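# The Loudest Man in Flastari Would Like You to Sit Down

Kristof Timmermans has broken two pianos in his career, and he would like it known that one of them was already going.

"The lid was bad before I climbed on it," he says, on the phone from the tour van, where he has been wedged behind a bass drum since breakfast. "The second one, fine. The second one was me."

For a decade Timmermans was the front man of Tustura, a soul revue with a horn section, matching jackets and a singer who treated every stage as something to get off of as quickly as possible, usually by jumping. He sang from balconies. He sang from a bar in Wirnar until the bar's insurance people became involved. At the height of it the band played to 3000 people in a field in July, and he lost a shoe so thoroughly that it was returned by mail.

Now he is making quiet records. The new one, *Salian*, has a piano on it that stays in one piece for all 11 songs, and a tour of very small rooms to go with it. The largest holds 434. The one I saw, a former chapel in Flastari, holds 244 if the people at the ends of the pews are friendly.

Halldóra Lauritsen has played organ for him since the jumping days, and she admits to some doubts. "He told us he wanted to sing sitting down," she says. "We gave it 20 minutes."

He made it to the sixth song. By then he had one knee on the bench, which the band has agreed to count as sitting. The voice is what surprises you. Without the sprinting it turns out to have a bottom to it, a grainy low end that the old records buried under trumpets, and on "Leave the Porch Light" he holds a note so softly that I could hear a man two rows back deciding against a cough.

Then he ruined it by shrieking. It was a wonderful shriek. The chapel went up like a henhouse.

Heiðrún Ladefoged, who produced the album, has made peace with this. She cut most of the screams and kept three, after negotiations she compares to a divorce in which both parties want the dog. Her real fight was over the saxophones. Timmermans wanted four. Ladefoged wanted none. There is one, played by Eyvindur Lykkegaard, and it enters so late on side two that he spent most of the sessions doing crosswords.
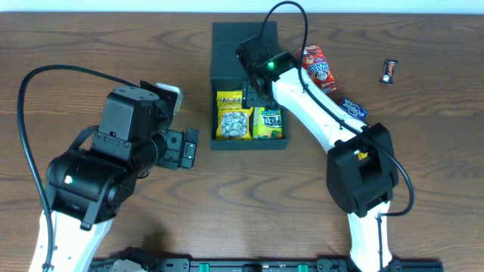 *Photo: Ívar Sveinbjörnsson*

Not all of the old crowd approves. Outside the chapel a woman in an original Tustura jacket told me she had driven three hours to see somebody fall off something. She bought the record anyway, and then went back in and bought another for her sister, who likes ballads.

Timmermans takes the complaint seriously. He has been thinking about the encore, he says, and whether a modest piece of furniture might be brought out for it. A stool, say. Lauritsen, somewhere behind him in the van, can be heard saying no.

"A low stool," he says.

The tour goes on to Wirnar next, where the bar has invited him back on the condition that he stay on the customer side of it.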